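Posted December 4, 2025 by Pulwood list member
Filed under: House & Home / Washing and care

> My waffle cloth from Kerkik came out of the first wash smaller. Is it ruined?

Mine shrank as well – wash at 30 and pull it square while damp. It should ease back over a few days on the table. Skip the softener, it flattens the weave.
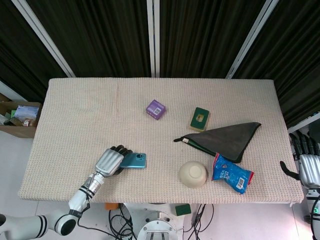
Beige waffle cloth, with a sponge and a purple box on it.

Indau sell a heavier one that I have washed since February. It is 73 inches long and has kept its size so far.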